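3.2 Why people stop reading the manual

Most of the literature on household instructions assumes a reader who begins at page one and proceeds, with mild interest, to the end. We have yet to meet this reader. In the Utel survey, 565 households were asked to keep a diary of every set of printed instructions they opened over 30 days, covering furniture, kitchen appliances, board games and one ambitious garden shed. The typical entry read "looked at the drawings." The typical entry for the shed cannot be printed.

We coded the diaries for the point at which each reader gave up. Two patterns account for most of the material. In the first, which we call early exit, the reader leaves during the safety warnings, usually before learning what the product is. In the second, late exit, the reader follows the steps faithfully until a part in the drawing fails to match any part on the floor. Early exits were cheerful. Late exits were long, and several included a sketch of the missing part with remarks in the margin.

The Jusico booklets produced more late exits than the Stestudik ones, although the two sets cover similar furniture and are nearly the same length. The difference seems to lie in how much a single drawing is asked to do. Jusico prefers one large view per page with everything in it. Readers reported turning the booklet, then turning the shelf, then turning themselves. A picture can be full of information and still leave the reader with only the nearest object to hold on to (Figure 4). 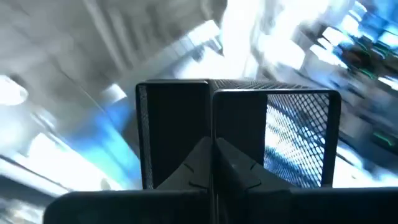 Figure 4. Near object against a motion-blurred background. Two upright black fingers on a wide base bar.

Stestudik's booklets split the same work over many small drawings, each with its own arrow. Diary keepers called them childish and then finished the shelf. We draw no large lesson from this, but we note that the word "childish" appeared mostly in entries that ended well.

One complication is the Kwiatkowski folding table, whose instructions consist of a single sentence. It was opened by more households than any other item in the study and abandoned by almost none of them. Whether this reflects good writing or a very simple table is a question we take up in Section 4, where the tables were swapped and the sentence was left alone.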